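Category: Packaging and Logistics / Research Articles

3.2 Reuse of secondary cartons in small shops

The second part of our study concerns what happens to a corrugated carton after it has reached the shop. In the literature the carton is mostly treated as waste from the moment the goods are taken out. Our interviews do not support this. In the shops served by the distributor Solier, the owners keep a large part of the cartons and use them again for deliveries to homes, for storage under the counter, or for sending goods back. Chu and Marinho (in an earlier report for the same project) called this "the second trip", and we keep their term.

We asked each owner to set aside the cartons that he or she would use again, and to explain the choice in his or her own words. The size was mentioned first by almost all owners. A tall and narrow carton is liked for bottles and rolled goods, but it falls easily when it is carried on a motorcycle. The printing on the outside was less important than we expected. Plain cartons were preferred only by owners who sell gifts or clothes. 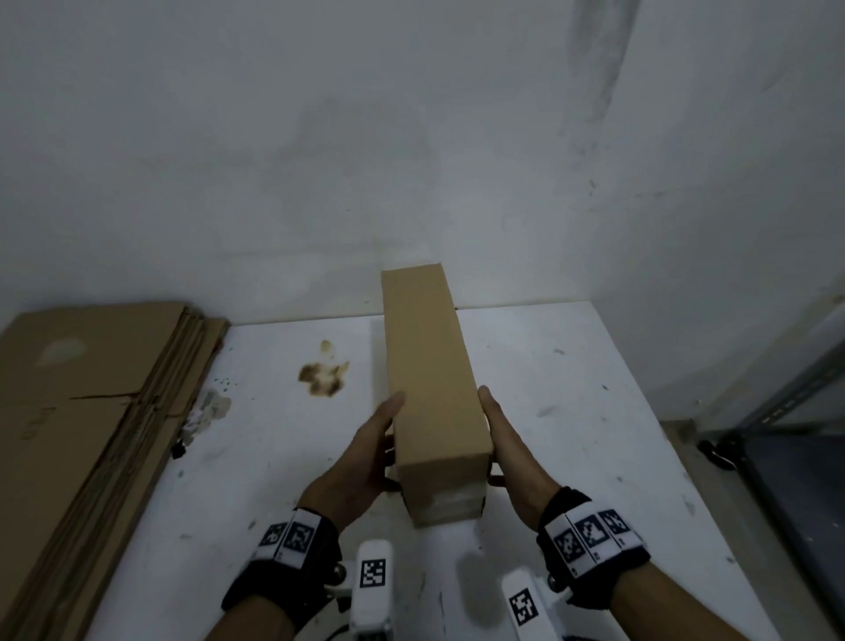
The condition of the bottom was the second reason. When a carton is closed again with tape, the old tape is usually left in place and the new tape is put over it. After several uses the paper surface comes off together with the tape, and the bottom flaps can no longer be fixed well. Owners at the Kong market told us that they test a carton by pressing on the bottom from inside with the open hand. If the board bends without a sound, they do not use it for heavy goods.

Cartons which are not needed on the same day are folded flat. This saves space, but each folding makes the creases weaker. In our tests 60 cartons were folded and opened again until a crack longer than 2 cm appeared along one crease. The median was 8 cycles. Cartons kept in a humid room failed earlier, and the difference was largest in April, when the rain had already started and the storage room of the Vinetti warehouse was not heated.
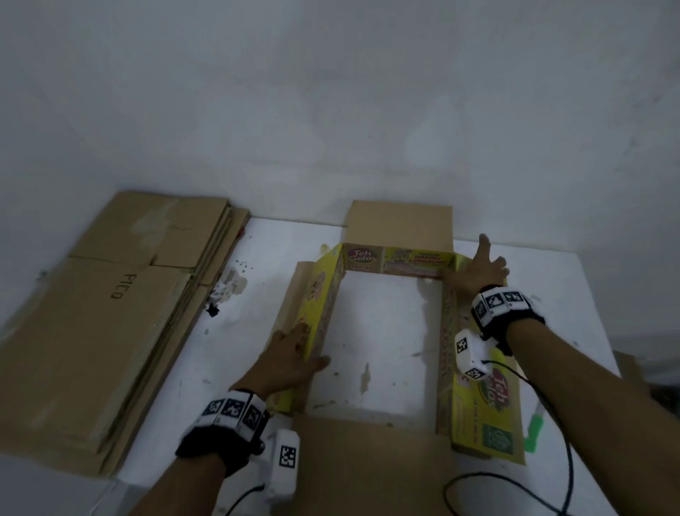
A further point is the direction of the flutes. In most drink cartons the flutes run vertically, so the side walls can carry the load of the stack. Some owners turn the carton on its side to make a shelf, and then the same walls become much weaker. One owner lost a full shelf of jars in this way and now puts a wooden board between the layers.

The cost side is simple. A new carton of middle size costs 3000 rupiah in the shops we visited, and the owners said that they do not want to pay this for a delivery of low value. For this reason we think that a deposit system, as proposed in the Flerover pilot, would bring little change for small shops. The cartons are already going around, only without any record. In Section 3.3 we estimate how many trips are missing from the official figures.

Figure 3. Handling of secondary cartons on a worktable.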